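I put Parri back on my phone in November, after a long stretch of not playing anything. It's a sliding puzzle game from Hillero. You push colored tiles along a track and try to clear the board before the track fills up.

The first 40 levels are easy and I got through them in two evenings. After that the game starts asking for coins. A retry costs 300, and a clean win pays out much less than that, so you either watch ads or stop for the night. I mostly stopped for the night.
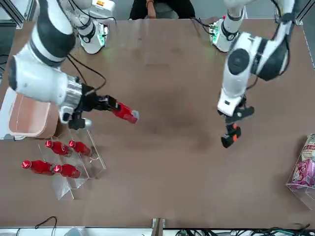 Level 7 of the second world was the one that held me up. The tiles come in from both sides and the undo button is locked. Halldóra Holst left a comment on my last post saying to ignore the left track until the first bonus tile shows up. I tried it and cleared the board on my next go – thanks, Halldóra.
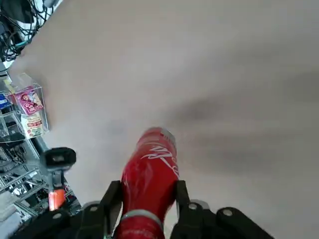
Page 2

I also tried Plultine, the new one from Brandemen. It looks better than Parri and the music is good, but it drains my battery fast and every menu has a timer on it. There is a daily chest, a weekly chest and a pass. I turned off the notifications on the first day.
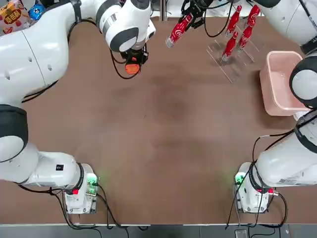 What I would like from either of them is a flat price. I'd pay once for Parri and never see the coin screen again. Hillero used to sell its games that way – I still have two of the old ones on a tablet and they run fine.

For now Parri stays on the phone and Plultine is gone. I'm on the third world and the undo button is back.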